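The Long Life of a Green Kitchen

By Maysoun Sfeir
17/09/2020

My grandmother painted her kitchen green the year she moved to Leltstead, and she kept on painting it green every few years after that, never quite the same green twice, until the door frames had gone so thick with it that the pantry wouldn't shut unless you leaned. I thought of her a great deal this summer, because I have been spending my afternoons with people who feel about the color the way she did, and they are very good company.

Urszula Szewczyk was the first to let me in. Her house is narrow and full of stairs, and she has been buying green kitchen things since she was nine, starting with an egg cup from a church sale that she still uses every morning. She doesn't care for the word collection. A collection sits behind glass, she told me, and everything she owns gets jam on it.

"People ask which is the best one," she said, pouring the tea before I'd got my coat off. "Well, the best one is whichever's clean!"

She did show me her favorite shelf in the end, with the pea greens on the left and the bottle greens on the right, and a gap in the middle where she can't decide.

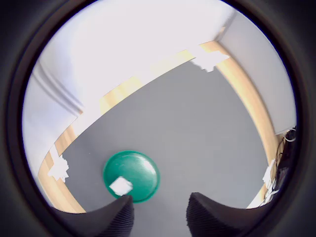
A round green dish on gray, with a small white cube for company.

Why green, though? Torquil Ritchie, who mixes paint for a living in a shop so small that you have to back out of it, has a theory that it comes down to daylight. Most kitchens in these parts face north, he says, and a blue room on that side of the house will have you reaching for a cardigan by November, while a good mossy green seems to hold on to whatever sun there is. He keeps 2,000 paint cards in shoeboxes under the counter, and I would guess that half of what he pulled out for me was green of one kind or another. One was called Katov, after the village where his wife spent her summers as a girl, and he wouldn't sell me any, as it was all spoken for.

I have since tried Torquil's advice about looking at a color next to something plain before you make up your mind. Gray is kind to it, and so is bare wood, and a scrap of white nearby will tell you very quickly whether your green leans toward yellow or toward blue. I walked through my own house for most of an evening holding up saucers and pot lids, and my husband very sweetly said nothing at all.

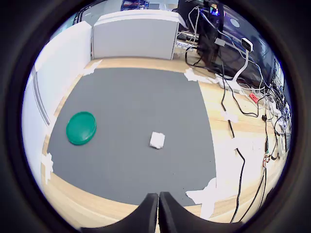
A Color You Can Pass On

Zdeňka Bednárik inherited her green kitchen along with the house, and for 5 years she meant to change it. She had the white paint in the hall, with the brushes on top. Then her niece Vlasta Procházka came to stay for a weekend, sat down at the table, and said that it smelled like being little.

The white paint went on the garden shed. The two of them have since touched up the kitchen together, cupboard by cupboard, with the radio on and the back door open, and when I visited they were still arguing over the inside of the bread drawer. Vlasta wanted it darker. Zdeňka had already bought the tin.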